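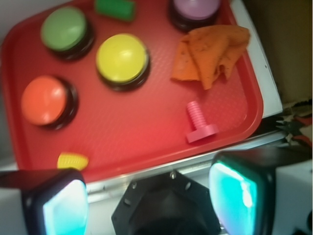

Wilcombe Tray Cell – Progress Report to Maleck

Reporting date: November 15, 2021
Subject: set-up, calibration and maintenance of the gripper and wrist camera

1. Status

The cell is running and has been handed over from set-up to regular use. Since the May report it has completed 3664 pick attempts, of which 2591 were made with the current pair of fingertip pads. One item from the maintenance budget is still open (see section 5).

2. Gripper

The Prostetti gripper was taken off the arm once in the period, to replace the mounting plate. The new plate sits flat on the flange and the screws have been marked with paint so that any movement shows up at the daily check. Finger travel was then set again from the fully open position. The left finger closed slightly late after the first reassembly. The cause was grit in the slide; it was cleaned, greased lightly and has stayed in step with the right finger.

The pads on the inner faces are lit from within and their brightness drifts as they age. We now record a reference reading with the fingers open and nothing between them, at the start of each run. A pad is changed when its reading falls outside the band agreed with Van Beek, who supply the pads and the adhesive film behind them.

3. Test load

The red tray remains the standard work area. The load is mixed on purpose: push buttons with domed caps in several colours, a pink toy bolt, small plastic pieces and an orange cloth. The buttons are used to check position and colour settings. The bolt is used to check grip on a threaded shaft, and the cloth to check light contact on something that folds and gives way.

Glare on the button caps was the main source of poor position readings in the spring. Exposure on the wrist camera has been lowered and the overhead lamp moved back. Some blur remains at close range and will stay until the lens is changed.

4. Cloth handling and cleaning

The cloth is the hardest item on the gripper. It sheds fibre and picks up dirt, and both end up on the pads. A hair lying across a pad reads as a faint ridge and can be taken for an edge of the part being held.
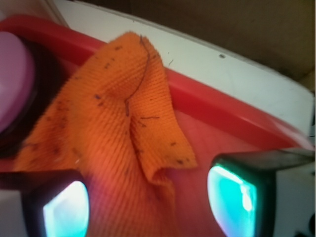

Orange cloth over the rim of the red tub, with dark specks and a long thin strand on the fabric.

The cleaning routine has been changed as follows:

Wipe both pads with a lint-free wipe after every 20 cloth picks.
Inspect the cloth under the lamp before each run and remove loose hair and crumbs with tape.
Replace the cloth if specks remain after taping.
Check the slide openings for fibre at the end of the day – tweezers only, no compressed air.

Compressed air was dropped from the routine after it pushed dirt further into the left slide.

5. Costs and open items

Spending on spares in the period was $680, covering two sets of pads, adhesive film and the mounting plate. The replacement lens has been quoted but not ordered. We ask for approval to charge it to the remaining maintenance budget.

The written procedure for pad changes is in draft and will be sent with the next report.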